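In Velside, the small rooms were always the last to be rented. Naa Dogbe took one anyway in March, and she lives there now with her two cats and five pieces of furniture.

"At first I was fighting with the walls," she says. "Then I put the heavy things far from the door, and the room became calm."

Her neighbor Nevzat Gezer, a joiner for 19 years, gives the same advice to every customer. Keep the middle of the floor free — a person must be able to cross it in the dark. Buy the storage low and let the wall above it rest.

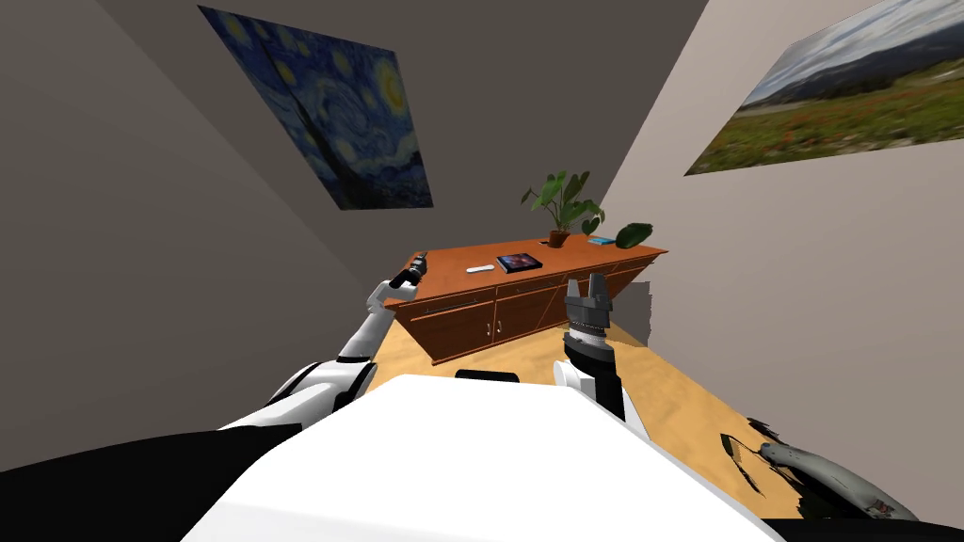 Does a low sideboard hold enough for one person?

For Naa it holds the plates, the bed linen and her winter shoes, and one shelf is still free.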